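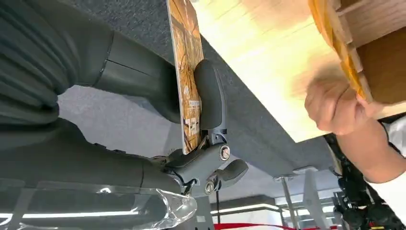 Welcome to the spring page of the Sernska packing room gallery, and thank you for stopping by! We put one of these together every May, when the shelves at Jukach get cleared and everything on them has to be wrapped, boxed and carried down the hall. It's my favorite couple of weeks of the year, even if my back would disagree, and I always end up writing more than I meant to.

Some of you have asked how much there is to get through. The list this spring ran to 3,405 pieces, of which 497 were thin boards and panels, and those are the ones that take the time. A bowl you can tuck into a corner with a bit of paper around it. A board wants to be kept upright, with something soft on either side, and it wants to be picked up by its faces and never by one corner (I learned that the hard way with a lovely old tray, years ago, and I still think about it).

The board at the top of the page is one I'd happily hang in my own kitchen. The pattern branches like roots, or like the grain of a very old tree, all in orange, tan and brown, and there's a little column of white lettering down by the lower end, along the narrow side.

Off to the right of it there's an orange wooden piece with a curved, layered edge, and a hand holding on to it. I'm very fond of those stacked edges, and of the darker brown on the inside.

The crumpled clear plastic in the corner will look familiar to anyone who has ever packed up a house. We save every sheet that's still in one piece, smooth it out and fold it for next time. The Vasylenko shelves used up 200 sheets before we were even halfway along, and we borrowed 15 more from Wuvero to finish the bottom row.

The summer page will go up once the boxes are open again and the shelves are full.

Back to all galleries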